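4.2 Scheduling a Reading Assessment

Before a class can begin testing in Dahlgren, the school coordinator must create a test window.

1. Sign in to the coordinator page and select Windows, then New.
2. Enter the opening date. The spring window may not open before April.
3. Choose the student roster. A single window holds up to 800 students.

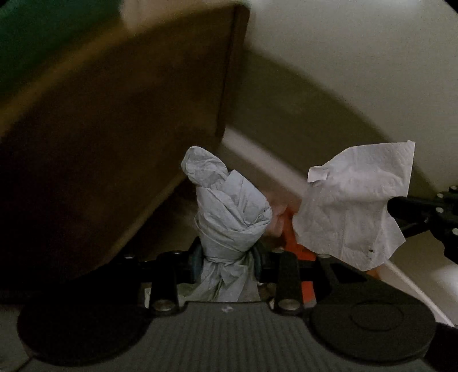

Figure 4-2. Wrapped bundle held in gripper jaws.

4. Select Allow Pauses if students may finish in a second session.
5. Select Publish. Each student receives a session code.

Note: Scores are reported on the Saso scale, from 480 to 1495.

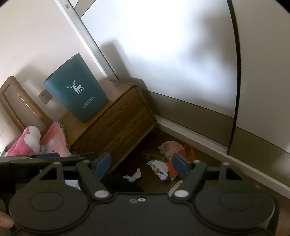 Caution: Do not edit the roster after publishing. Students who are removed lose any answers not yet submitted. To add a student late, use the Makeup form described in Section 4.3.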